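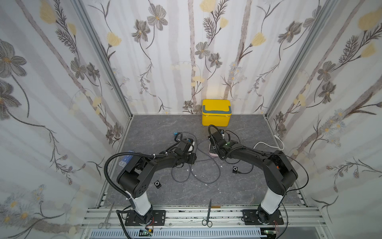
Two-arm remote demos with cables: how do I get them clean enough to train on?

Condus Help > Showing a Robot a Task > Cables and small parts

Posted by Zyanya Barrera

Hi everyone! First real post after months of reading, and I'm so excited to finally have something worth asking.

I have two arms on one rail and I drive both of them remotely through Onis, one hand controller per arm. The task I'm showing is a tabletop sort-and-plug: pick up a USB power adapter that already has a cable in it, bring it to the power strip, line it up, push it in, let go. The left arm is supposed to manage the slack while the right one does the plugging. By hand I can do it half asleep. Through the controllers it's a whole different sport!

So far I have 71 recorded demos. I trained on all of them, and the policy is wonderful right up to the last little bit. It reaches, it grabs, it carries the adapter over with real confidence, and then it hovers near the socket and sort of dithers. Sometimes it backs off and goes to "help" with the cable even though the cable is fine.

When I replay my own demos I can see I do the same thing. I stop, I think, I wiggle, I look at the other camera view, and then I go in. Here are the things I'm unsure about:

Should I cut the hesitations out, or throw those demos away and record again?

Do I keep the cable in the same starting shape every time, or mess it up on purpose?

Is it okay to look straight at the table while I drive, or should I only use what the cameras give me?

I also leave other stuff lying on the table, chargers and so on, and I can't decide if that's good variety or just me being messy.

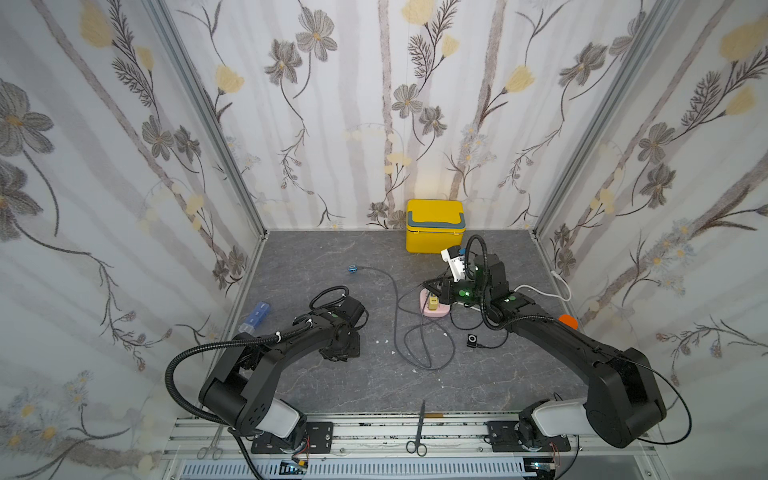
Question last edited in April by Zyanya Barrera (fixed typos, added the part about clutter)

One more detail from the edit: I tried moving the arms by hand first, with the motors loose, before I went to the controllers. One arm was lovely that way. Two at once, with a cable between them, and I kept running out of elbows. So I'd like to stay with remote control if I can.

Thanks in advance, this place is great!

Marisol Beltrán
Accepted by the poster

What a fun task, and you're closer than you think. A policy that copies your dithering is a policy that's learning from you, so the fix is mostly in how you drive.

Don't cut pauses out of the middle of a recording. I did that for a whole batch once and got little jumps where the arm was in one place and then slightly in another. The trained policy jerked at precisely those spots. If a demo has a long think in it, set it aside and record a fresh one. Short pauses are fine, leave them alone.

What helped me most was rehearsing. Before I hit record I run the plug part 5 or 6 times with nothing recording, only to get my hands used to it. Then I record 12 in a row and take a break. After that many my wrists get lazy and the approach gets sloppy - I can see it in the replays every single time.

On where to look: drive from the cameras. If you peek at the table, you're using information the policy will never have, and it has no way to learn why you moved when you did. Put the wrist views up big on your screen, side by side, with the overview smaller underneath.
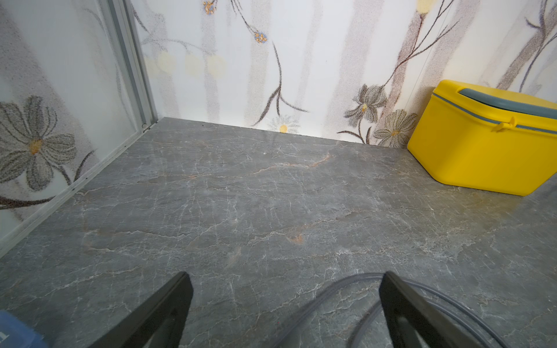 I also start every demo with both grippers open and parked away from the objects, and I hold still for a second before I move. It gives every recording the same clean opening, and you'll be able to tell at a glance when a wrist camera has slipped on its bracket, before you've wasted an afternoon on it. Ask me how I know!

For the cable, mess it up on purpose, but in stages. Do your first batch with easy shapes, a loose loop or two with nothing crossing the path to the strip. Train, look at it, and then add the nastier piles. And if you want the left arm to hold the slack, make it hold the slack in every demo, even the ones where you could get away without it. That's probably where your "helping" comes from: half the time you did it and half the time you didn't.

Comment from Zyanya Barrera: Oh no, I absolutely peek at the table. All the time. Re-recording tonight!

Comment from Marisol Beltrán: Tape a piece of cardboard up between you and the cell. Silly, works great.

Eustaquio Cárdenas

More demos. 71 is low for anything with a plug in it. Also check your controller lag.

Cirilo Palacios

Marisol covered the big stuff so I'll stick to the grasp, my favorite subject in the world.

How you pick the adapter up decides how the insertion goes. If it's tilted in the jaws, then your wrist has to make up for that tilt over the socket, and every demo ends with a different correction. The policy sees a pile of endings that don't agree and it stalls. I'd bet a good part of your dithering is sitting right there.

Pick one face to grab and stick with it. If the adapter lies the wrong way around, show the fix as part of the task: set it down, turn it, grab it again. Those re-grasps are gold! I used to delete them as mistakes, and my success on the Aker setup got a lot better once I left them in.
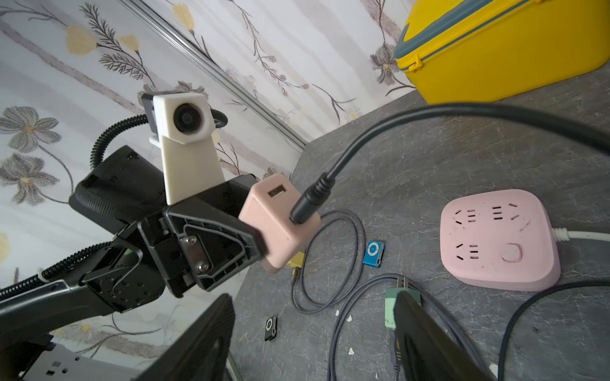

Watch the cable side too. A stiff cable pushes back on the adapter while you carry it, and you don't feel any of that through the controllers, so the part can rotate in the fingers on the way over. Close a bit firmer than seems polite and move slower on the first stretch, where the cable is still coming up off the table. Once it's in the air you can speed up again.

About the clutter - keep it, but shuffle it. If the same little gadget sits left of the strip in every recording, the policy may decide that gadget is how it finds the strip. I move things between demos with no plan whatsoever, and every so often I take something away completely. The one thing I'd keep clear is the strip of table you carry across, at least until the easy version runs well.

For pushing in, my order is: stop above the socket, square up, go straight down, open, and lift straight back out. Opening while you're still pushing teaches it to let go early, and then you get adapters standing half in. Wait a beat after the push. It feels slow in your hands and looks fine in the replay.

I'd start over with a small set, by the way. Three careful batches done the same way will tell you more than patching up the old ones. Keep the old ones on a drive somewhere, though. The reaching part sounds like it's already good and you may want to mix it back in.

Comment from Zyanya Barrera: Did the cardboard and the one-face rule together, and my first batch looks so much calmer. The grabs were all over the place before, I had no idea! Is it a problem if I drive the right arm much faster than the left?

Comment from Cirilo Palacios: Not if it's like that in all of them. Post a replay when you have the new batches trained, I want to see it go in!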